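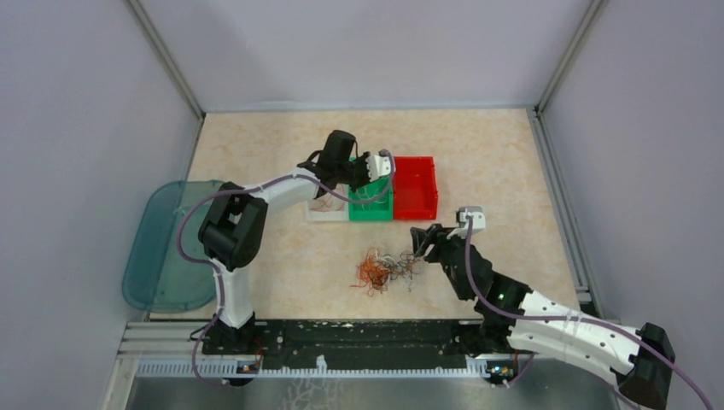

9 July 2025. Wire offcuts, sorting by colour into the white, green and red bins. Costgate want it done this way before anything goes back in the drawers. I have my doubts. Orange and grey are easy enough to tell apart, but the thin stuff knots as soon as you look at it, and pulling one length out of the heap brings its neighbours along. Anything under 120 mm should go straight to scrap, if you ask me.
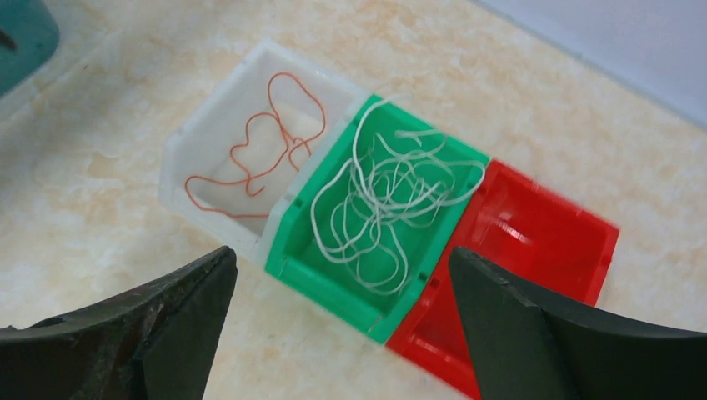

Leandro Herrero reckons the short bits are worth keeping for jumpers, and that we'll be buying them again by November. Maybe. I'd want to see someone use one first.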